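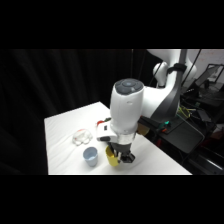
A white cloth on a working table is usually defended on grounds of appearance. The better argument is contrast. Small things are easy to lose on wood grain or patterned vinyl, and a table where cups are set out, moved and cleared is mostly a problem of seeing where they are. A yellow cup and a pale light-blue one both separate from white cloth at a glance, the yellow more strongly. Clear plastic does less well. A crumpled transparent piece lying on the same cloth takes on the color beneath it, and only the faint red tints in it give it an edge.

The objection is that cloth wrinkles. It does, most of all near the front edge, and a fold under a cup with a narrow base will tilt it. I accept the objection and still prefer cloth. A wrinkle can be pulled flat in 2 seconds. Glare from a bare glossy top has to be lived with until the lamp is moved, and in most rooms the lamp is not going to be moved.

Weight matters more than fiber. I have used the Drolarmont cotton at 200 grams per square meter since February, and it stays put under a dragged cup. The lighter Tasora cloth is easier to wash and dries overnight on a rail, but it travels with whatever is pulled across it. Marau sells a coated version that resists both faults and squeaks. I returned mine.

Color of the cups deserves the same attention. Households buy sets of one color because sets are sold that way, and then everyone picks up the wrong cup. Mixed colors fix this at no cost. The white interior is worth keeping across all of them, as it shows tea stains early – a dark interior hides them for weeks.

Hemming is the remaining question. The Maksymiv pattern calls for a double fold on all sides, and the corners come out thick enough to rock a saucer. A single fold, pressed and stitched close to the edge, lies flatter. It will fray sooner at the corners. Trim the threads and put it back on the table.

Posted Saturday, August 6, 2022, by the editor
2 comments | 200 shares
Contact | Copyright 2022 | Back to top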